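About Us

Welcome, and thank you for stopping by to read about Troltness Computer Repair. We're a small shop that looks after desktop computers, mostly the ordinary kind that sit under desks in offices, schools and spare bedrooms and get asked to do a bit more every year. We mend them, clean them, upgrade them and, when the time comes, help their owners move on to something newer without losing the family photos.

A desktop on the bench, side panel off, at the processor stage 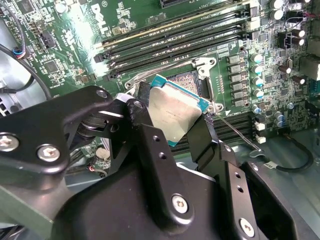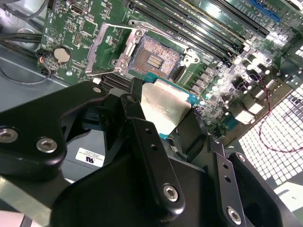
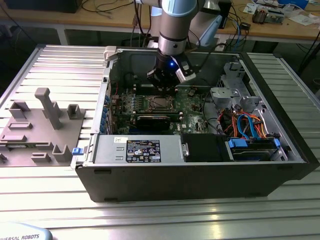
The shop was started by Trilok Nishad, who had been fixing computers for neighbors in Gorulport for so long that his dining table had more or less disappeared. His first proper workshop was a single room above the Wongsuwan bakery, and people still tell us they remember carrying a tower up those stairs and going home with a loaf of bread under the other arm. We've moved to the ground floor at 808 Lelard Street now (much kinder on everyone's back!), but we like to think the feeling of the place came along with us.

What we enjoy most is a good, solid desktop that somebody else has given up on. A business machine that spent years running spreadsheets can be a wonderful thing to own, with a case that opens easily and parts you can get at and replace one at a time. Often all it wants is a thorough dusting, more memory and a faster drive, and sometimes a better processor if the board will take one. We always check that last point before you spend any money, and we'll tell you plainly if the upgrade won't be worth it for the kind of work you do.

Fitting a processor is a job we never hurry. The contacts in the socket are very fine and don't forgive a slip, so the chip goes straight down and level, with its notches lined up, and the lever is closed only once it's sitting as it should. After that comes fresh thermal paste, the cooler, and a long test with the fan running while we get on with the next machine and keep half an ear on it.

Everyone who brings a computer in gets a phone call before we order any parts. We'll explain what we found in everyday words, and you're very welcome to come and stand by the bench and ask as many questions as you like. Our checkup costs $40, and it comes off the bill if you go ahead with the repair. Old parts go back to you in a bag unless you'd like us to recycle them.

Each February we hold our refurbishing drive, when we take in retired office desktops and get them ready for local students. Last time we sent out 300 of them, every one cleaned, tested and packed with a keyboard and mouse. If your workplace has machines gathering dust in a closet, we would dearly love to hear from you, even if they don't switch on anymore.

The shop is closed on Sunday. The rest of the week you'll find us in from nine until six, and there's a parking space right by the door for anybody with something heavy to carry.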